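Bread, bags and baskets: notes on unpacking the groceries

25/04/2018

I do one large shop a week and put it away in a fixed order. Since moving to the flat in Werside I have less counter, so the order matters more than it did. These are the current settings.

Bread comes out first. Rolls go on a flat board or tray in a single layer. Stacked, the bottom ones take a dent that does not recover. A large loaf goes in the middle of the board with the small items at its edges. If the crust is still warm from the shop, I leave it uncovered for 20 minutes before it goes anywhere near plastic. Bagged warm, the crust goes leathery by evening.

Vegetables and fruit get separate slotted baskets. I tried one shared basket for most of June last year and the carrots were limp by day four. Potatoes would do better in the dark, but the Alva cupboard is only 17 inches deep and already holds the pans, so they stay out and I buy fewer of them. Apples go in one layer if they fit. Radishes lose their leaves on day one.

The bag is the slow part. A thin plastic bag will not stand open unless something holds the rim. Two points of contact on opposite sides are enough. Pull upward on one side only and the mouth twists shut. Fold the rim outward by an inch and it holds itself for a small load, up to 12 rolls in my case, less with a loaf.

Wire baskets on the wall are for light things only. The Tundley ones I bought are rated for 10 pounds, and I stay well under that. Snacks go on the small shelf, lying flat.

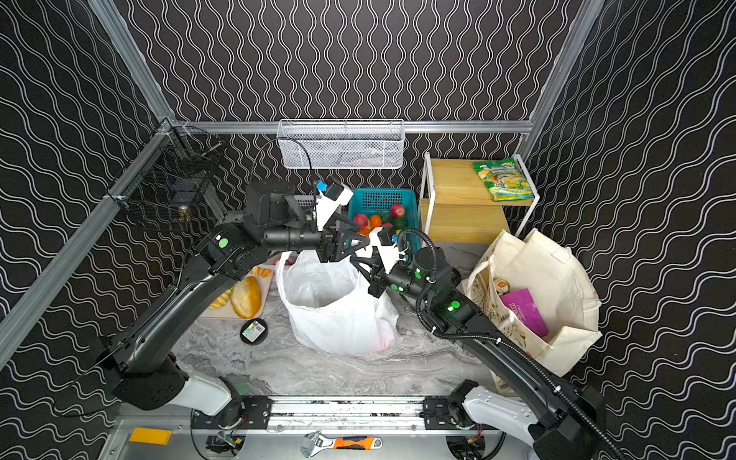
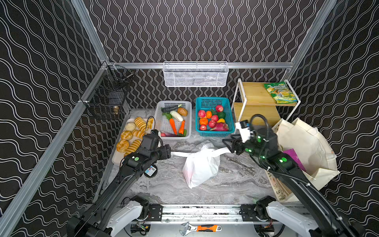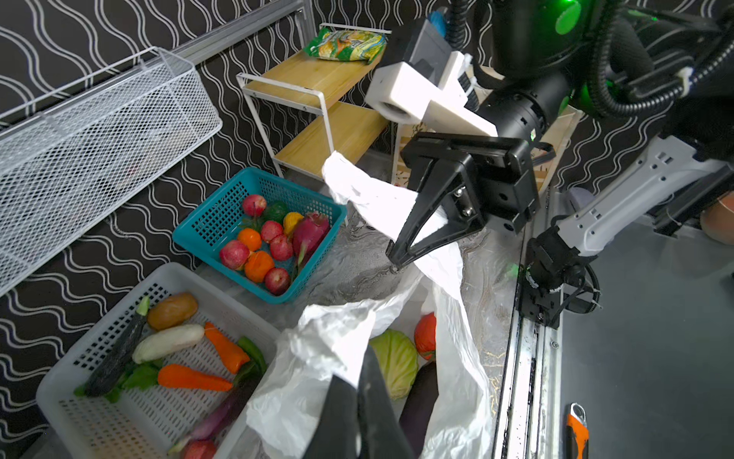

Meifang Yan wrote in to say that she skips plastic for bread altogether and uses a cotton bag from Flullow, washed every second week, and that her rolls keep three days in it with the neck tied. She also disagrees about the radish leaves, which she leaves on until the evening and then puts in soup. I will try the cotton bag on the next shop and leave the baskets as they are.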